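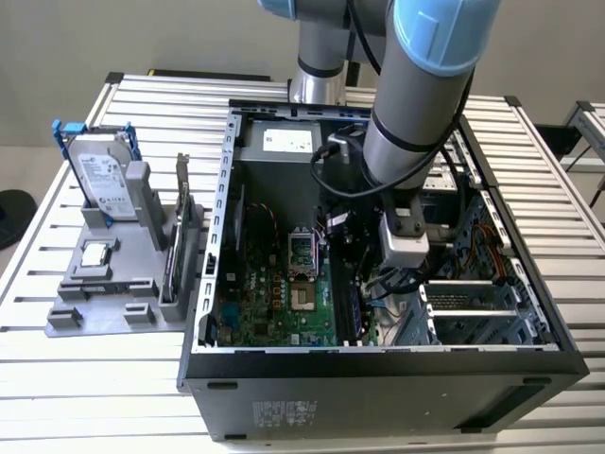 Re: [homearchive] Where to keep the scans once you've got them?

Jade Perron wrote:

> Hi all, I've finally finished scanning Mum's side, 3,137 photos plus
> the Grenditska letters, and now I'm staring at one external drive
> with the whole lot on it and feeling a bit ill. My brother has an old
> desktop tower he was going to put out for hard rubbish and says I can
> have it. Is it mad to use that for the family archive? I don't want to
> pay a monthly fee forever, and I'm not very technical. I can use a
> screwdriver. Also, what do people do about file names? Mine are a
> disgrace.

Jade, first of all, congratulations! That is a huge job and I hope somebody baked you a cake. I still have the July negatives sitting in their sleeves glaring at me.

And no, it isn't mad at all. I've kept ours on an old tower for years and I love the thing. Storing scans is very light work for a computer. It doesn't need to be fast, it doesn't need a fancy graphics card, it only has to hold the files and hand them over when an aunt wants the wedding picture again. Grab it before the hard rubbish people do.

Some things I'd do, in whatever order suits you.

Treat whatever hard drive is already in it as suspect. It might be fine, but you don't know how many hours it has done, and your mum's photos are not the place to find out. Buy two new drives of the same size and have one copy itself to the other. Before you order them, take the side off and check there is room and that the power supply has enough spare plugs. I skipped that step and had to make a second trip to the shop for an adapter that cost less than the parking.

Blow the dust out while it's open. Do it outside! Hold the fan blades still with a finger so they don't spin, and go easy with the can. Unplug it from the wall first, obviously, and leave the power supply itself closed up. There's nothing in there you need.

Then there's the little round battery on the motherboard. If the clock goes back to some silly year every time you unplug the machine, it's that. A new one costs a couple of dollars. I mention it mostly for the sake of the archive: a wrong clock puts wrong dates on every file you save, and I spent a whole winter's worth of evenings sorting out scans that claimed to be older than my marriage.
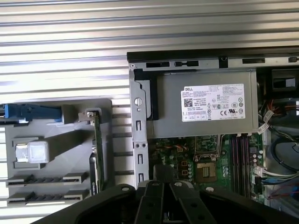 For software I'd stay plain. Ordinary folders, shared over the house network, that any computer can open. I tried Mivance for a while and it's lovely to look at, but it wanted to keep everything in its own library and I got nervous about what happens when I'm gone and my nephew has to dig it all out. Folders he can manage. If you like a nice browsing program, point it at the folders and let it read them, and keep the originals somewhere it can't rearrange them.

Now file names, my favourite subject (my family leaves the room). What has worked for us is year first, then place, then who, then a running number. So a letter might be 1931-grenditska-olha-to-petro-004. If you don't know the year, put the decade with an x on the end, 193x, and it will still sort in about the right spot. No spaces, no accents in the file name, and write the person's name the same way every time, even if Great-uncle spelled it three ways himself. Keep a plain text file in each folder with the proper spellings, the stories and the guesses – and mark the guesses as guesses!

Please don't rename everything in one go. I did 1,351 files over one long weekend with a batch tool, got one box ticked wrong, and ended up with every cousin labelled as the same baby. Do a folder of 30, look at it, have a cup of tea, do the next. Keep the scanner's original numbers in a list as well. My Zollen gives everything a number and those numbers have saved me more than once when I needed to match a scan to the print in the shoebox.

About the colour of your prints, since you asked last month: scan them as they are, faded and all, and save that as your master. Make a corrected copy afterwards in a separate folder. The tools keep getting better and you'll want to start again from the raw scan one day. I redid our beach pictures this year from the old masters and my dad's awful orange togs came up beautifully.

One more thing, and it's the one I'd underline if this list let me. The tower is one place. If there's a burst pipe, both drives get wet together. So hang on to that external drive you have now, put a full copy on it, and leave it at your brother's. Swap it every few months when you go over for dinner. I do it with my sister in Iyengar Street and it has become a nice excuse to visit, plus she feeds me.

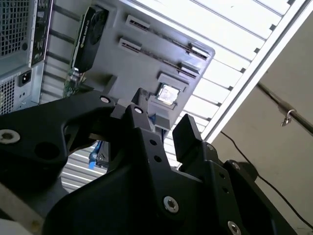

Renji Hirano asked me off-list whether two drives copying each other doesn't already count as a backup, and whether he could skip the drive at a relative's place. I'd say please don't! If you delete a folder by mistake, the second drive very faithfully deletes it too. I've done exactly that, to a christening. The copy at my sister's was almost 13 weeks old and I could have kissed it.

He also wanted to know about leaving the machine running all the time. I don't bother. Ours gets switched on when I'm adding things or when someone visits, and it's off the rest of the week. The power bill is happier, and so is the dog, who doesn't care for the fan. If you want cousins overseas to get at the files whenever they like, that's a different setup and I'd want someone cleverer than me to explain how to do it safely. Anyone?

Jade, are the Grenditska letters in the old handwriting? If you can stand to share a page or two, a few of us here are getting decent at it, and I'd be thrilled to have a go. Mine are mostly about a cow. There is one, though, that describes the train trip out and the whole family reads it aloud every Christmas, so keep going through yours even when it's all cow.

Let us know what you find when you get the lid off!

Cheers,
Bron

_______________________________________________
homearchive mailing list
To leave, send a blank message with "unsubscribe" in the subject line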